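Visit to the Stokik Motorcycle Works and Collection, Lasesow
Report for members
August 30, 2019

The Society's summer visit took place at the Stokik works in Lasesow, at the invitation of the present management. A party of 15 members travelled, led by the Visits Secretary, Olga Zabala. The works is not normally open to the public, and the Society is grateful that production staff were made available for most of the day.

Background to the works

Stokik began as a repair shop for agricultural engines and moved into motorcycles when its founders obtained a licence to build a small two-stroke unit under their own name. The first complete machine, the Miranda, was a plain single-cylinder roadster with a pressed-steel frame and a single sprung saddle. It sold well to rural postmen and district nurses, and many of those seen today have a rear carrier fitted by the factory. The later Jultia was a different proposition: a parallel twin of 500 cc, with a tubular cradle frame and a four-speed gearbox. It was intended for export, but few left the country, and surviving examples in original paint are keenly sought.

Motorcycle production ended when the firm turned to pump and compressor parts. The collection dates from that period, when the drawing office put aside one machine of each type instead of selling the remaining stock.

The morning tour

Members were received in the former despatch hall by Gervásio Araújo, who has charge of the collection and of the small restoration department. He gave a short account of the site and asked that members keep to the marked walkways while the machine shop was working.

The tour began in the foundry building. Casting is no longer carried out there, but the wooden patterns for the Miranda crankcase and cylinder head are kept on racks along the north wall, each with its drawing number painted on the side. Several members who own Mirandas were able to settle a long-running question about the early and late heads. The early pattern has the plug set at an angle and the late one has it upright. The change was made without altering the part number, which explains the confusion in dealers' lists.

From the foundry the party passed to the machine shop. Mr Araújo drew attention to an old boring machine, still used for rebores on customers' cylinders, and to the jig on which Jultia crankshafts are pressed together and trued. Two cranks were on the bench at the time of our visit. The department will accept work from private owners, but the waiting list stands at 30 engines and no new bookings will be taken before October.

The collection

After lunch in the works canteen, members were given free time in the collection. The machines are shown on a low platform and may be approached closely, though not touched. Those which attracted most interest were:

The first-series Miranda, with exposed flywheel and hand gear change. The enamel on the tank is original and has been left as found.

The Miranda delivery outfit, with a box sidecar lettered for a bakery in Lasesow.

The works trials Jultia, with a raised exhaust and a narrow alloy tank. It is believed to be the only one left of those prepared for the national team.

An unfinished prototype with shaft drive. No drawings for it have been traced, and the department would be glad to hear from anyone who has papers relating to it.

Mr Araújo started the delivery outfit in the yard. It fired on the second kick and was ridden twice round the gatehouse, to general approval. A request to hear the trials Jultia was politely declined, as its magneto is away for rewinding.

Records and frame numbers

The despatch ledgers survive for most years of production. Members may write to the works with a frame and engine number and will receive a typed extract giving the date of despatch, the first dealer and the original colour. There is a gap in the Miranda entries following the move to the new stores – owners of machines from that period should send a rubbing of the frame number with their enquiry. Extracts are issued for the Society's own dating certificates as well as for registration purposes.

Mrs Zabala presented the works with a bound set of the Society's journal, and Mr Araújo replied with a brief word of thanks. The party left Lasesow by coach in the late afternoon. 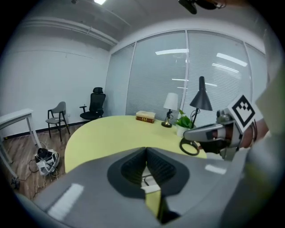
Arrangements for future visits

The management has kindly agreed to receive a second party next year. Numbers will again be limited, and preference will be given to members who were unable to obtain a place on this occasion. Applications should be made in writing to the Visits Secretary, stating any machine of Stokik manufacture owned. Stout footwear is required in the machine shop, and photography is permitted in the collection only.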